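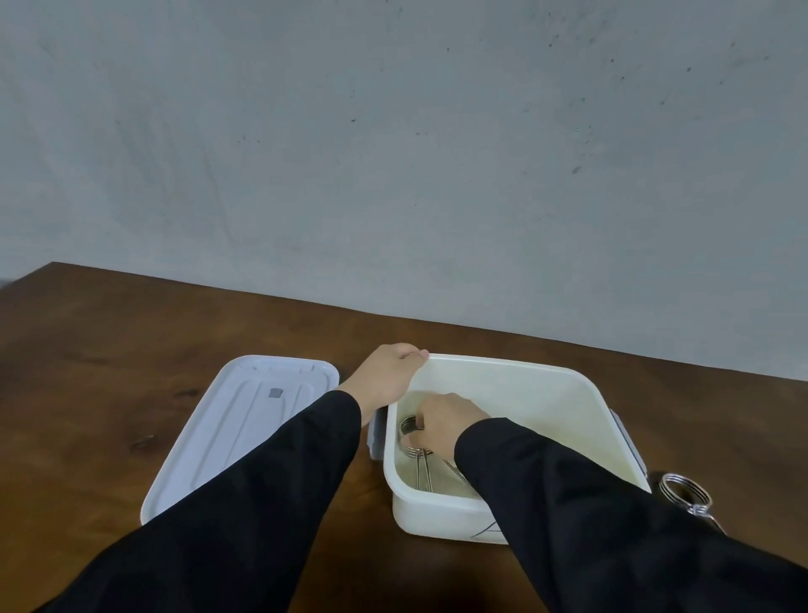 Mulligan in the off season

The bus drops you at the top of the hill, not the bottom. Nobody warned me. 19 minutes down a gravel shoulder with a suitcase that had one good wheel, wind coming straight off the water, and then the road bends and there's Mulligan. One street, one jetty, a bakery with its lights on.

I'd come for two nights. Stayed 5.

Most people see the town in summer, when the caravan park is full and the queue for fish and chips goes past the post office. I can't tell you much about that. I came in November on purpose, before the school holidays, when half the shops still open when they feel like it and the beach is yours if you're up early.

The beach first, then. It runs north from the jetty for a good long way, pale sand, a bit of weed after a blow. The swimming end is the south end, tucked in behind the rocks. Cold. Very cold the first morning, less so by the third, or else I'd stopped noticing. Further up there's a rip near the creek mouth and a sign telling you so, and the locals point at the sign as well in case you missed it.

Behind the dunes is the walking track to Stitis, which is the lookout and also the name of the farm you cross to get there. 11 kilometres return. Flat to begin with, paperbark and sandy patches, then a climb that goes on longer than the map suggests. Shut the gates. Take water, there is none up there – the tank at the top had a dead tap when I tried it. But the view goes all the way down the coast and I sat for an hour eating a cheese roll and watching the weather come in.

It came in fast. I got soaked on the way down.

Where to stay. There's the pub, which has rooms upstairs and a band on weekends, so choose accordingly. There's the caravan park. And there's Berkadard, the old guesthouse on the corner, where I was, run by Natalie Hollis and her brother-in-law. Natalie grew up two streets back, left for the city at eighteen, and bought the place the winter she came home. High beds, deep bath, hot water that takes a while to find the first floor. Breakfast is at a shared table and you will be asked your plans.

"People come here and want a list," she told me. "I give them the tide times."

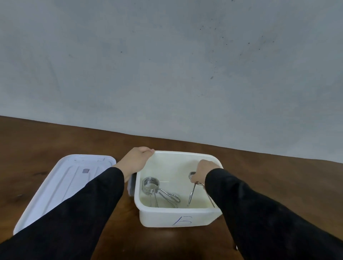

She gave me the tide times. She was right to, because the best thing I did all week was walk around the point at low water to the next bay over, and you can only do that twice a day and not for long. Rock shelves, little pools, oystercatchers shouting at me the whole way. I turned back too late and got my boots wet. Worth it.

Food is better than it needs to be. The bakery does a curried scallop pie and sells out before lunch, so go at nine. Rollel is the one proper restaurant, in the old cannery office, open four nights a week out of season. Short menu. I had flathead with brown butter and capers, and a potato thing I've been trying to make at home ever since without any luck. Book. I didn't the first night and ate crackers on my bed.

The pub kitchen closes at eight and they mean eight.

Rainy day, and you'll get one: the maritime room in the old customs shed. Gold coin entry, two rooms really, a lot of rope. What got me was the passenger book from a steamer that used to call in here, 164 names in lovely slanting handwriting, occupations and all. Saddler. Widow. Piano tuner. I read every one while the roof rattled, and the woman on the desk made me a tea without asking if I wanted it. I did.

Getting around is on foot, mostly. There's no taxi. Natalie will drive you up to the bus if your bag is heavy and she isn't doing the sheets, and the bakery hires out bikes, which are ok on the street and hopeless on the gravel. Bring a proper coat. Bring cash too, the card machine at the pub was down for most of my stay and no one seemd very bothered.

The return bus leaves mid-morning from the same stop up the hill. It's a harder walk in that direction. I'd allow half an hour, more with a pie in one hand.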